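July
By the Plavcombe Trade Office

PLAVCOMBE LIFTS TARIFF ON LURNELL GOODS, KEEPS THE PAPERWORK

41 shares | 6 comments

The government of Plavcombe will drop its import duty on 136 categories of goods from neighboring Lurnell on Saturday, ending a trade dispute that has outlived most of the trucks involved in it.

Lurnell will in turn reopen the Vass border crossing to freight and withdraw its 47 formal objections, several of which objected to one another. Talks were held in Promlow, whose government stayed neutral throughout and billed both sides for lunch.

The agreement runs to 2571 pages, including a glossary on which the parties continue to disagree. Cheese is excluded. Computer parts, furniture and most footwear are covered in full.

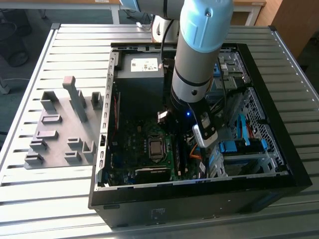

Robotic arm over an open desktop computer case.

Importers must still file Form 193 in triplicate. The Trade Office looked closely at cutting it to two copies and has agreed to look again next year.

Drivers using the Vass crossing should bring the old permit as well as the new one. The gate opens at 6 a.m.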